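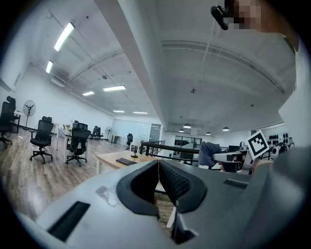 Two of the hand-held grippers at the bench, one with its marker plate fitted.

Subject: Re: Enix hand-held grippers, worth the money?

Replying on list as a couple of people asked me for the same thing privately.

> We are looking at the Enix hand-held kit for recording
> demonstrations and have a quote from Boltimard for two
> units. The brochure is thin. Has anyone used it for more
> than an afternoon? I mainly want to know how the finger
> pads last, whether the marker plates stay put, and what
> support is like. We have a Darko arm already and would
> want to replay on that.

We have had a pair since April and use them most days. Taking your points in order.

Finger pads. They are soft and they do wear. Our first set lasted 34 hours of recording before the grip started to go, mostly from picking up cardboard and cable. Smooth plastic parts are much kinder to them. Changing a pad means undoing two screws and takes a few minutes. Check the gap between the pads before each session, as bits of thread and tape get in there and you will not feel them through the handle. A spare set costs £49 and I would order one with the kit. Ours took 3 weeks to come on its own.

Marker plates. The upright plate holds well enough if you leave it alone. If you take it off to pack the gripper away, it does not always go back at quite the same angle, and then you have to redo the calibration. We stopped taking it off and bought a deeper box. Glare from ceiling lights can be a problem with the printed square. We got fewer lost frames after moving the desk a metre or so. A matt label would have saved us the trouble.

Weight. Fine for short tasks. After nearly 40 minutes of steady work my wrist wants a rest. We swap over at the half hour now. The body is also wide at the front, so reaching into a narrow bin or a drawer is awkward.

Replay on the Darko. It works, but the export that comes with the kit assumes a different finger length. You need to change the offset in the settings file, and the manual does not mention it. I can send you our values off list if your arm has the standard mount. Anything that needs a hard squeeze does not carry over well and we have given up on those tasks.

Support. Boltimard only sell it. Questions go to the Candton office, who answered ours the next morning each time, once with a fix and twice with a request for log files. Keep the logs.

I would buy it again at the price we paid. I would not pay for the training day, as the setup sheet covers the same ground. If your quote includes it, ask for it to be taken off and put the money towards pads.

One thing I have not tried is the newer firmware. If anybody here has moved to it, does the old calibration file still load?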